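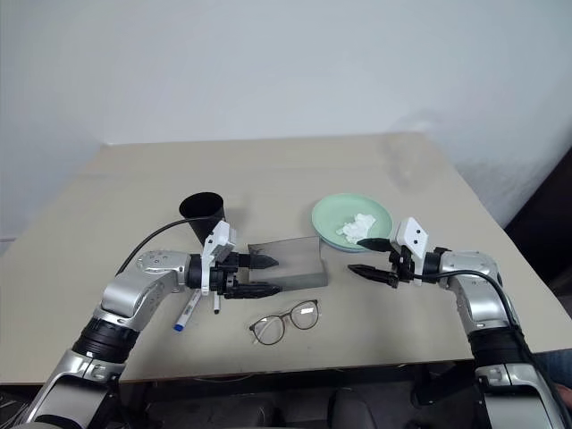

What should be budgeted for first, a third arm or spare parts for the two we have?
Spares come first, with the third arm put back to the next budget round.

Equipment planning meeting, September
Chair: Iolo Lougher

1. Gripper fingers
The black fingers are showing wear, mostly scuffs and scratches on the faces and edges. Skarkometti has quoted 15 per finger for a batch, delivery in up to 11 weeks. Agreed to order nine, to be charged to consumables. The scuffed ones stay in use until the batch arrives.
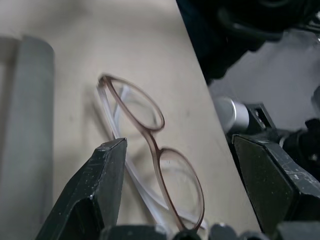
2. Table-clearing work
Cups, plates, pens and glasses remain the object set for this budget year. Iolo asked for 400 to be set aside for replacement tableware and a second table of the same height. Agreed, but the table is to be bought first. 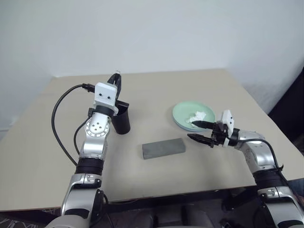

The Pestico quote for cable guides was then looked at. It leaves out fitting, so it can't be compared with the one from Navaratnam. Iolo to ask both for a price with fitting included.

3. Third arm
Held over. No figures were available.

Next meeting: 11 am, same room.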